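Giswood Lab, Equipment Planning Meeting
Minutes, 24 October 2025

Present: Pui-shan Hung (chair), Soledad Strickland (minutes), bench leads from Cloltari and Lidine

1. Previous minutes
Approved with one correction: the Chowdary quote is for two grippers, not one.

2. Gripper spares
Fingers are being reordered one set at a time and shipping is charged on each order. Chowdary quoted $657 for two complete grippers with fingers, valid until February. Pui-shan asked whether fingers alone would do. The Cloltari bench would like full units so a swap doesn't stop work. Agreed to buy the two units from this year's money.

3. Mats and test objects
The group wants more printed mats with different backgrounds. Wooden cubes are fine as they are. Bags and other soft packaging need replacing more often and should get their own budget line. Soledad proposed $100 a quarter. Agreed.

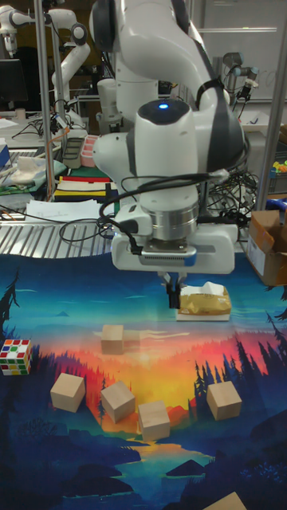
Item 3: sunset mat with wooden cubes and a gold bag on a white tray.

4. Cable management
Lidine bench asked for cable sleeves on all arms. No price yet. Soledad to get one before the next meeting. Purchase not approved at this stage.

5. Fourth arm
Deferred. Pui-shan wants the power and floor space figures first. Cloltari bench to supply both.

Actions
Soledad: place Chowdary order; price cable sleeves; open budget line for soft packaging.
Pui-shan: collect mat designs from both benches.
Cloltari bench: power and floor space figures.

Next meeting: February, date to be set by email.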